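Cable flex life and the numbers on the datasheet

I spent most of last week reading flex ratings for moving cable, and the figures are harder to compare than they look. A rating is a count of bend cycles at a stated radius. Change the radius and the count no longer applies. Many sheets print the count in large type and put the radius in a footnote, or leave it out.

The cable on my garage hoist is a Hellum four-conductor, bought in August. The jacket is fine. One conductor went open after 2,000 cycles, measured on the counter I wired to the limit switch. Resistance was steady until cycle 555 and then began to drift whenever the trolley was at the far end of travel. That points to strand breakage at a single bend, probably the one next to the clamp.

Soledad Wojcik, who used to build test fixtures in Surkville, suggested moving the clamp back 15 inches so the bend spreads over a longer section. I did that on the replacement. I also stopped using zip ties on the moving part, as they make a hard point and the strands fail right beside it.

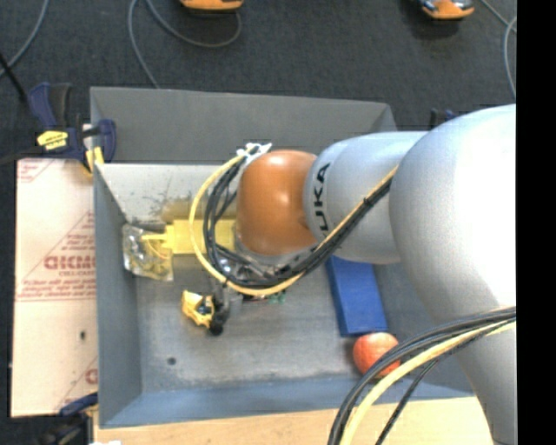
Twist is a separate problem. A cable rated for bending in one plane may have no torsion rating at all, and the stranding inside is laid differently for each job. If the run has to do both, leave slack and let a long loop take the rotation.

The new cable is from Gallagher and has 2 spare conductors. I will log resistance at each end of travel and post the file once it passes the old count.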